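Kleines Zimmer, Stehtisch, Kühlschrank – was sich bei uns bewährt hat

Schnell runtergeschrieben, Reihenfolge ist egal. Geht um kleine Arbeitszimmer, in denen der Tisch direkt am Kühlschrank steht. Bei uns seit März so. Vorher alles in der Küche, Katastrophe.

Abstand zum Kühlschrank. Immer zuerst die Türen prüfen, dann den Tisch hinschieben. Beide Türen ganz auf, auch die untere, und die Schubladen einmal komplett rausziehen. Geht die Tür nur bis 90 Grad auf, klemmt bei vielen Geräten das Gemüsefach. Merkt man erst beim Putzen.

Tisch in der Höhe fahren: einmal ganz runter, einmal ganz rauf, und dabei auf die Ecke am Kühlschrank achten. Ein Finger breit Luft muss bleiben. Filzgleiter von innen an die Kante kleben hilft auch, die billigen tun es. Ich hab die von Bolberg, halten.

Weiße Tischplatte. Sieht super aus, zeigt aber alles. Kaffeeränder sofort weg, lauwarmes Wasser, Tropfen Spülmittel, fertig. Kein Scheuerpulver!! Macht matte Stellen, die gehen nie wieder raus. Kugelschreiber mit etwas Spiritus auf dem Lappen, vorher an der Unterseite testen. Bei Filzstift hab ich mit Radierschwamm rumprobiert, na ja, ganz leicht geht es, aber nicht drücken.

Abgerundete Ecken sind übrigens Gold wert im engen Zimmer. Blaue Flecken an der Hüfte hatte ich beim alten Tisch genug.
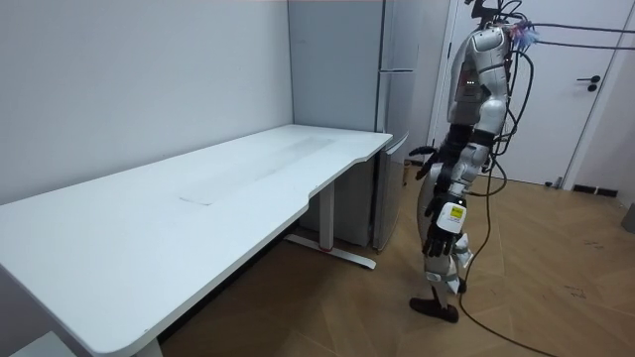 Fischgrätboden. Schön, aber empfindlich an den Stößen. Nur nebelfeucht wischen, Lappen richtig auswringen. Immer in Richtung der Stäbe, also im Zickzack, nervt, gibt aber weniger Streifen. Krümel vorher saugen, Bürstenaufsatz, sonst schiebt man die Steinchen nur durch die Gegend. Bodenpflege von Gromell zweimal im Jahr, dünn. Zu viel davon und es wird schmierig, ich spreche aus Erfahrung.

Kabel. Was auf dem Boden liegt, ist beim Wischen im Weg und irgendwann stolpert man drüber. Beim Stehtisch bitte genug Schlaufe lassen, das Kabel muss die ganze Höhe mitmachen. Kabelwanne unter die Platte, Steckdosenleiste rein, dann geht nur noch eine Leitung zur Wand. Klettband statt Kabelbinder, man baut ja doch ständig um. Meine Wanne ist von Killano, 12 Euro, war in zehn Minuten dran. Schrauben vorher nachmesen, zu lange kommen oben wieder raus.

Kühlschrank nicht an die selbe Leiste wie den Rest. Eigene Wandsteckdose. Und hinten Luft lassen, was in der Anleitung steht, gilt auch im Arbeitszimmer. Die Fronten mit Mikrofasertuch, trocken nachwischen, besonders unten an der Tür, da landet alles.

Dichtungen alle paar Wochen mit Essigwasser und dann klar nachwischen. Zahnbürste für die Rillen. Test: Blatt Papier in die Tür klemmen – rutscht es von alleine raus, ist die Dichtung hin oder nur verdreckt. Erst putzen, dann Ersatz bestelen.

Füße unterm Kühlschrank auf Holz: kleine Unterlagen drunter, sonst gibt es Abdrücke. Einmal im Jahr vorziehen und dahinter saugen. Stecker vorher raus.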